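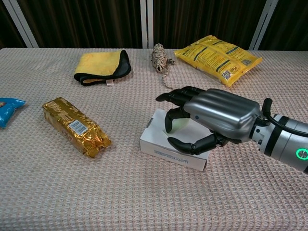
The Box at the Door
October 13, 2018

My neighbor in Immont gets six subscription boxes a month. Coffee, socks, razors, dog treats, a "wellness edit" and one whose purpose she has forgotten. She keeps meaning to cancel that last one. The company, Losum, would like her to call during business hours.

I have been hearing for years that the subscription box is about delight. You fill out a quiz, somebody with taste picks things out for you, and a present shows up. I signed up for three of them in the spring to see how much delight I could stand.

The Losum quiz had 15 questions. It asked for my favorite season and whether I was more of a "mountain" or a "candle." I said mountain. I got a candle. A friend across town who said candle got the same candle, with the same handwritten note, down to the smudge on the y.

Skornov, which does snacks, was better, or at least saltier. The crackers were good. They are also at my grocery store, two aisles over from the milk, for less than the shipping charge.

"People aren't paying for the stuff," says Apolline Delaunay, who packed and then planned boxes for Wan before leaving to run a hardware store. "They're paying so they don't have to pick. After a while they're paying and they've stopped opening them." She says her team used to plan around that second group. A first box got the nice things. By the fourth, it was whatever the warehouse had too much of.

Wan told me by email that every box is "curated with equal love." I asked how many customers stay past a year and got a discount code for 10 percent off.

Fans will say I picked bad ones, and maybe so. Plenty of people like getting mail that isn't a bill -- I do too. But I would like to see the cancel button in the same size type as the sign-up button before I hear any more about delight.

My last candle is due in November. I called during business hours and was on hold through lunch.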